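Replacement Planting Needs a Maintenance Budget

The town of Nundau requires two new trees for every mature street tree it removes. The rule is easy to administer and easy to report, and it measures the wrong thing. A sapling in a pit is an input. The output is canopy, and canopy takes decades to arrive if it arrives at all.

Consider the arithmetic. A large street tree shades the sidewalk, part of the road and often the front wall of a building. Two whips with a stem as thick as a broom handle shade very little. If both die in their second summer, the ledger still shows a net gain, as the rule counts trees planted and does not ask about trees alive.

Most early losses in paved areas come down to water and soil volume. The standard pit on Mutonov Avenue is cut into compacted fill, and roots circle in it until growth stalls. A larger pit with structural soil costs more on the day of planting. It also reduces the need to plant the same spot again.
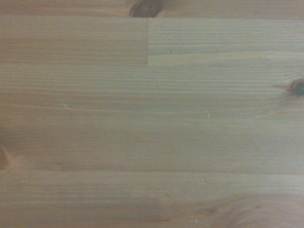 A reader in the Vida district objects that the town can't water what it has already planted, so a stricter rule would only mean fewer trees. The objection is fair as far as it goes. Crews are limited and the tank truck has a fixed route. But fewer trees, properly established, would be an acceptable result. The present practice spreads the same water over more stems and keeps too few of them.

My proposal is narrow. Count a replacement only after four growing seasons, by inspection. Hold back part of the contractor's payment until then. Publish the survival rate by street, including the bad streets. The Flallier housing project, with 200 trees in its planting plan, would be a sensible place to start — the contract has not yet been signed, and the terms can still be changed at little cost.

Removal decisions should be reviewed under the same logic. A mature tree with a manageable defect can often be pruned and kept under inspection. The permit form currently has a box for the number of replacements and no box for the canopy area lost. Adding the second box would take one revision of the form and a tape measure.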